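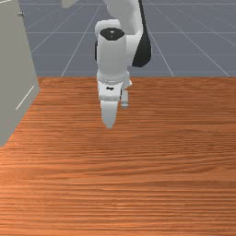
Einheit 4: Greifplanung in der Simulation

Der Planer aus dem Projekt Saner meldet 355 gelöste von 1.186 Anfragen. Gelöst heißt hier nur: kollisionsfreie Bahn gefunden. Ob der Greifer danach etwas hält, prüft das Skript nicht. Vondráček nennt das trotzdem Erfolgsquote, ich würde es lassen.

Diese Website verwendet Cookies. Mit der weiteren Nutzung stimmen Sie zu. [OK]

Zur leeren Tischplatte: Ohne Objekt testet man Kinematik und Kollisionsmodell, mehr gibt die Szene nicht her.

Aufgabe bis Februar: 12 Startposen wählen, Planer je 19-mal laufen lassen, Streuung der Bahnlängen angeben. Mittelwerte allein werden nicht akzeptiert.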